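4.2 Metering and feeder losses in Dendow

The second part of the study covers the Dendow distribution area, where the utility Lumenta replaced its older meters between the first and second survey rounds. The area has 11 feeders and 3,457 registered connections. Most are households. The remainder are workshops, small shops and a few public buildings, including two schools and a clinic.

Before the replacement, losses were worked out once a quarter from the difference between energy sent out at the Sindgate substation and energy billed. This method could not separate technical losses from unpaid use, and it depended on meter readings taken on different days. The new meters report every half hour, so each feeder can now be balanced over the same period.

We drew a sample of 300 connections, spread across all the feeders according to their length and load. Of these, 118 were on lines that had also been rewired. The two groups are kept apart in the analysis because thicker conductors lower losses whether or not the meter has changed. Readings from August were left out, as the substation was running on a temporary transformer for much of that month.

Billing records were supplied by Lumenta and checked against the meter data by Jayanthi Chowdary. Where the two disagreed, the meter value was used and the connection was marked. Longer gaps in the readings were left blank, and short gaps were filled from the same half hour of the previous day.

Figure 4. Desktop computer tower with its side panel off, on a slatted aluminium worktable, with a two-finger gripper above the motherboard.
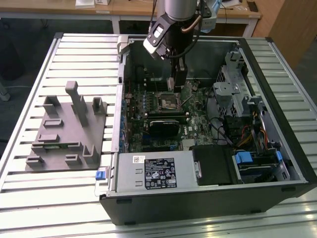 Usha Unnithan, commenting on an earlier draft, questioned whether a single tariff band could be assumed for the workshops, as several had moved to the evening rate before the second round. We have therefore run the workshop figures separately, and they are not included in the household averages given in Section 5.

118 shares | 3 comments

Tumelo Jacobs
Were the schools counted with the households or the shops? I couldn't find it in the tables.

Karthikeyan Pinto
Useful section. I would like to see the rewired lines shown feeder by feeder.

Chandrasekhar Poojary
Filling gaps from the previous day will be a bit off on Mondays, when the workshops start up again.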